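Kit > Grippers > Wrist view > Skavemer

Overview Method Results Spares Contact

I've been running Skavemer on our parallel gripper since November, and I'm rather fond of it! It's a small add-on for picking methods: before the arm closes its fingers, Skavemer scores every possible grasp from the wrist view alone, and it's allowed to say "nothing worth grabbing". That refusal score is the bit we're writing up. Strong wood grain and patches of glare used to fool our old scorer (Jasard) into pinching at bare table. 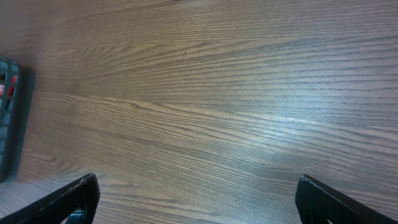 Gareth Wragg asked whether a refusal should count as a success. We log it separately — you can add the two up yourself if you like.

So, the numbers. We ran 577 trials on the wooden table, and false grasps dropped from 127 with Jasard to 3 with Skavemer, which had me checking the logs twice. Overlapping packets are harder. The method has to choose the top one first, and crinkly, shiny wrapping muddles the edges (a green and yellow packet lying over spaghetti is just the sort of thing I mean). 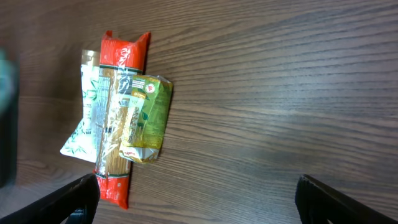

Does it cope with clear film? wrote Orysia Hutsuliak, who'd had trouble with it on Londura. Mostly, yes, but keep the threshold low and expect a few more refusals.

The download includes the scorer, the trial logs and 1037 labelled views.

Recent items
Londura finger pads
Hayes wrist bracket
Jasard scorer (older version)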